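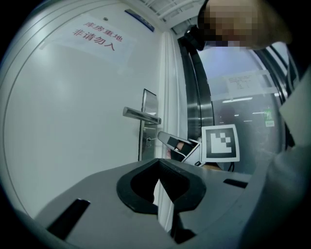
倉庫のドアに貼り紙をする、まっすぐ、長持ちするように

備品庫や在庫置き場のドアに「関係者以外立入禁止」の紙を一枚貼る。たったそれだけのことなのに、気がつくと右下がりになっていたり、角がぺろんとめくれていたり、夏を越えたらテープの跡だけがくっきり残っていたり……。心当たりのある方、けっこういらっしゃるのではないでしょうか。わたしもその一人で、Lendbridgeという小さな共同オフィスで総務の手伝いを始めたころは、貼っては剥がしを何度もやりました。白いドアというのがまた曲者で、少しの傾きも指の跡も、びっくりするくらい目立つんですよね。

このページでは、わたしがいま落ち着いているやり方を、準備から順に書いていきます。特別な道具はいりません。お茶でも飲みながら、のんびり読んでください。

用意するもの

貼り紙を印刷した紙(少し厚めのもの)
貼って剥がせる透明テープ
やわらかい布を二枚
中性洗剤を薄めた水
メジャーと鉛筆
マスキングテープ

紙は普通のコピー用紙でもかまいませんが、厚めのほうが波打ちにくく、貼るときにぐっと楽です。透明テープは、わたしはUlleoという文具店でまとめて買っています。お店の人に「塗装したドアに使いたい」と言えば、合うものを出してくれると思います。

一、文面を決める

いちばん時間をかけてほしいのが、じつはここです。ドアの前に立つ人は、たいてい荷物を抱えていたり、急いでいたりします。長い文章は読んでもらえません。二行までにして、一行目に「ここは何の部屋か」、二行目に「どうしてほしいか」を書くと、すっきり収まります。

倉庫につき
立入はご遠慮ください

このくらいで十分です。保管庫だということを最初に言ってしまうと、二行目がきつく聞こえにくくなる気がします。外国の方が出入りする建物なら、中国語や英語の紙を別に作って並べてもいいでしょう。中国語でしたら、「库房重地」「非请勿入」という四文字ずつの二行が、倉庫なので許可なく入らないでください、という意味になります。四文字が二段に並ぶと見た目もきれいで、わたしは好きです。

文字の色は赤か黒。赤はよく目に入りますが、細い書体だと遠くからは意外と読みにくいので、赤にするときは太めのゴシック体にしてください。問い合わせ先を入れるなら、下の隅に16ポイントくらいで小さく添えておきます。本文と同じ大きさにすると、どちらを読めばいいのか迷わせてしまいます。

二、貼る場所を決める

目の高さ、とよく言いますけれど、誰の目の高さなのかが難しいところです。わたしは紙の下の端が床から117センチになるように決めています。背の高い人にも、車いすの人にも、まあまあ読める位置です。もっと目立たせたくてドアの上のほうに貼る方もいて、それはそれで遠くから見つけやすいので、廊下の長い建物なら試してみる価値があります。

気をつけたいのは、レバーハンドルのまわりです。手が何度も通るところに紙があると、袖や鍵束がこすれて、角から順番に傷んでいきます。鍵穴の上にかからないようにするのはもちろん、ハンドルの台座からも少し余裕をとってあげてください。もともと付いている細いラベルや覗き窓がある場合も、ふさがない位置を選びます。

高さが決まったら、鉛筆で薄く印をつけます。ドアに直接書くのが怖ければ、マスキングテープを小さくちぎって貼り、その上に書けば安心です。左右で二か所、床から同じ高さに印をつけておくと、紙を当てたときに傾きません。ドアの縁から測るときは、上と下の両方で測ってみてください。古い建物だと、ドアそのものがほんの少し傾いていることがあるんです。そういうときは、わたしは床ではなくドアの縁に合わせてしまいます。そのほうが、目で見たときにまっすぐに感じるので。

三、拭く、そして待つ

薄めた洗剤を布に含ませ、固くしぼって、貼る場所よりひとまわり広く拭きます。続けて、もう一枚の布を水でしぼって仕上げ拭き。そのあとは、必ず乾くまで待ってください。ここで待ちきれずに貼ってしまうのが、昔のわたしの失敗でした。お湯を沸かして一杯飲むくらいの時間がちょうどいいです。

待っているあいだに、ついでにレバーハンドルも拭いておきましょう。銀色の金物は指紋が残りやすく、ここがきれいだと、ドア全体がしゃんとして見えます。洗剤は布のほうにつけて、鍵穴に水が入らないように。台座の縁に汚れがたまっていたら、綿棒でそっとなぞると取れます。

四、貼る

まず、紙の上辺のまんなかを小さなマスキングテープで仮止めします。二、三歩下がって眺めて、傾いていないか確かめてください。面倒でも、この「下がって見る」をやるかやらないかで、仕上がりがずいぶん変わります。

よければ本番です。透明テープを65ミリずつに切ったものを四枚用意して、四隅に斜めに渡します。順番は、左上、右上、左下、右下。下の二枚を貼るときは、紙の真ん中から外へ向かって手のひらで空気を逃がしてから押さえます。ぴんと引っぱりすぎないことがコツで、紙は湿気で伸び縮みしますから、ほんの少しゆとりがあるくらいのほうが、雨の季節になっても波打ちません。

四隅だけでは心もとないときは、四辺をぐるりとテープで囲ってもかまいません。角で重ねず、端どうしを突き合わせるようにすると、厚みが出ずにきれいです。

五、ガラスに貼るとき

ドアの横がガラスの仕切りになっている部屋では、そちらにも案内を貼りたくなりますよね。ガラスは裏側からも見えるので、同じ大きさの白い紙を一枚重ねておくと、光が透けて文字が読みにくくなるのを防げます。小さな字の長いお知らせはガラス側、短い注意書きはドア側、と分けておくと、ドアのほうがごちゃごちゃしません。

六、剥がすとき

Plonditzという倉庫の引っ越しを手伝ったとき、およそ90枚の貼り紙を剥がしたことがあります。そのときに体で覚えたのは、とにかくゆっくり、ということでした。テープの端を起こしたら、手前に引くのではなく、ドアの面に沿わせるように折り返して、少しずつ。固くなっていたらドライヤーの弱い温風を当てて、やわらかくしてから剥がします。のりが残ったら、剥がしたテープのべたつく面で軽くたたくと、案外とれてくれます。シール剥がしの液を使うなら、必ず目立たないところで試してからにしてください。

紙を替える時期は、わたしは毎年10月の備品点検に合わせています。色があせていなくても、その日に全部のドアを見てまわって、文面が今の使い方に合っているか声に出して読んでみます。部屋の役目が変わったのに札だけ昔のまま、ということが、本当によくありますので。

印刷のデータは、部屋の名前をつけて一か所にまとめておいてくださいね。次に貼り替えるとき、きっと助かります。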